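Pack the trolley as if you were going to carry it home

Monday, January 20, 2025 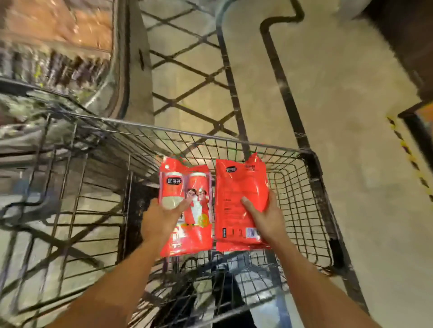
Most of us shop badly, and I don't mean that we buy the wrong things. We buy more or less what we need, then throw it into the trolley in whatever order the aisles happen to run, and spend the rest of the trip and a good part of the evening dealing with the result. My view is that the packing should start at the first shelf. Two flat packets laid next to each other on the floor of the trolley make a base. The same two packets dropped in at an angle make a slope, and everything that goes in afterwards slides down it.

I worked the tills at a supermarket in Umberg for seven years before I started writing this column, and I saw a lot of trolleys. People imagine that cashiers look at what you buy. After the first month you stop noticing. What you do notice is how it comes out, as you are the one who has to scan it at the speed the shop wants, and a customer digging for a jar under a collapsed heap of crisps holds up the line.

The usual objection is that it all gets taken out at the till anyway, so why bother arranging it. I have had this argument many times, mostly with my brother-in-law, Prasetyo Sumampouw, and he is right that it gets taken out. But it gets taken out in the order it is lying in. If the tins are at one end and the soft things at the other, that is how they land on the belt and how they arrive in front of your bags. A heap in the trolley becomes a heap on the belt, and then it becomes a bag with a loaf of bread at the bottom of it.

Soft packets are where people go wrong most often. Everyone knows not to put tins on eggs. Far fewer people think about pouches, sachets and plastic bags of snacks, which look as though they can look after themselves. They can't, quite. A sealed bag is full of air and will roll or slip, and if it is pushed into a corner it springs back out when you take your hand away. It wants to be put down flat and pressed lightly so it settles. This takes about as long as dropping it.

I also think bright festive packaging makes us careless. At this time of year the shops are full of red and gold for the new year, and people who are sensible with flour and rice lose all order when they get to the treats. They were fun to choose, so they get tossed on top. My local Xiong is a good example. It is a small place with narrow aisles, and in the last two weeks of January the whole front of the shop is given over to gift packs. By the time customers have reached the vegetables at the back, their presents are underneath a cabbage. If you are giving something to your aunt, the wrapper matters. A crushed packet tastes the same but it doesn't look like a gift.

Shops could do more to help. The order of the aisles is set by what sells, and I don't expect that to change. The big Detness on the ring road puts bakery by the entrance and bottled water at the far end, so anyone who follows the arrows will finish by lifting the heaviest thing they are buying over the softest. I wrote to them last June and had a polite reply that didn't answer the question. Since then I have simply walked to the water first. It adds a few minutes and I get home with bread that is still the shape of bread.

The trolley itself deserves a word. I prefer a wire one to the moulded plastic sort, as you can see through the sides, and small things don't vanish into a dark corner. The drawback is that thin things poke through the gaps - spring onions are the worst, and chopsticks. Put something flat down first. Nuronar sell a folding liner for this and I tried one for a month, but it was one more thing to remember and a flattened cardboard box from the shop does the same job for nothing.

I accept that there are people for whom this is no use. If you are shopping with two small children, the only plan is to get out again. If you buy a basket's worth every evening on the way home, you don't need a method for it. I am talking about the weekly shop, the full trolley, done by an adult with a list and an hour to spare.

For that shop, my order is: heavy and square against the front, flat packets side by side on the floor behind, cold things together so they can go in one bag, and the child seat kept free for eggs and fruit. Bread goes in last wherever it fits. Prasetyo says that I have taken the pleasure out of it. He had to buy eggs twice last week.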